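Speaker notes — Rendport Public Library, floor and entrance renewal
Spring briefing, 10 minutes plus questions

**Opening**

- Thank the Board and the Friends group for the invitation.
- The building closes to the public in June. Branch service continues at Galton throughout.

**Why the floors come first**

The lobby floor was laid in 4 separate campaigns, and the levels do not match. Staff have recorded trips at the door between the lobby and the reading room for many years. The consultant, Brito, advised that patching would cost nearly as much as replacement over the life of the floor.

*Pause here. Ask whether everyone has the handout.*

**Scope**

- Lobby, corridor, and both restrooms: 1,099 square feet in total.
- Children's room: carpet stays. It was replaced under the Allis bequest and remains in good condition.
- Front steps are a separate contract. Refer questions to the city engineer.

**Materials**

The Board asked for a hard surface that can be repaired one piece at a time. Small-format tile meets that request, and the joints give some grip underfoot. Samples will be at the circulation desk until the closing date.
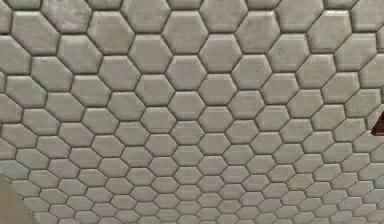

Cleaning was the main concern raised by staff. The grout will be sealed before opening and again each year — the cost is already in the maintenance line. Daily care will be a damp mop and a neutral cleaner, as at Galton.

**Budget**

- Comment cards received: 508. Most asked about parking, which is outside this project.
- Contingency is held by the Board and requires a vote to release.

**Close**

Take questions. Written replies will be posted at the Galton branch.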